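Gauthier Prumitz to Hold May Seminar on Digital Records in Employment Disputes

VEMORBRIDGE - The law firm Gauthier Prumitz will hold a half-day continuing education seminar for lawyers, paralegals and in-house human resources staff in May. The seminar is called Before the Hearing: Digital Records in Employment Disputes, and it will take place on a Wednesday at the Mesorberg Conference Center in Vemorbridge. Registration opens at 8:30 a.m. and the first session starts at 9 a.m.

Francine Arsenault, a partner in the firm's employment group, will lead the program. She has represented both employers and employees in wage claims, dismissal cases and disputes over non-compete agreements. Before she joined the firm she worked for a labor arbitration office, where she heard many cases in which the most important message was found too late.

"In almost every file I open today, there is a chat group, a shared calendar or a phone which the employee also uses at home," said Ms. Arsenault. "The lawyers often ask for these records only after the first hearing date is fixed. I would like that we speak about this earlier, when there is still time to do it correctly."

The program has four sessions. The first one explains when the duty to keep records begins and how to write a hold notice that employees will really read. The second session is about messages on personal phones, with special attention to the consent of the employee and to the limits of a company policy. After the break, the third session will treat the question of cost, and who should pay when one side asks for a very large number of documents. 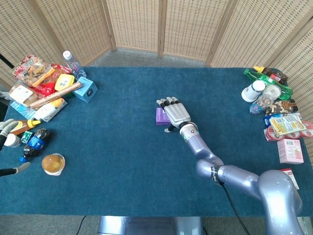

The last session is a practical exercise. Participants will work in small groups on a dismissal file of 600 messages and decide which of them must be given to the other side, which are protected, and which need a second look by a senior lawyer. Each group will then present its choices, and Ms. Arsenault will comment on them. No special software is necessary for the exercise, but participants are asked to bring a laptop.

An application for three hours of general credit and one hour of ethics credit has been made. The firm will inform all registered persons by email when the decision on the credits is received. Certificates of attendance will be handed out at the end of the day to those who sign both attendance sheets.

Written materials are included in the registration. They contain a sample hold notice, a model letter to the opposing lawyer and a short list of recent decisions with comments. Participants who prefer a printed copy should say so when they register - copies will not be printed at the center. Coffee and a light lunch will be served.

Persons who register in a group of two or more from the same office receive a reduced fee. Registration can be made through the events page of the firm or by telephone with the Vemorbridge office. Places that are cancelled one week before the seminar or earlier will be refunded in full, and after this date a colleague can take the place without extra charge.

About Gauthier Prumitz

Gauthier Prumitz advises companies, public bodies and individuals in employment, contract and administrative law. The firm has offices in Vemorbridge and Mesorberg.

Press contact: Communications Office, Gauthier Prumitz, Vemorbridge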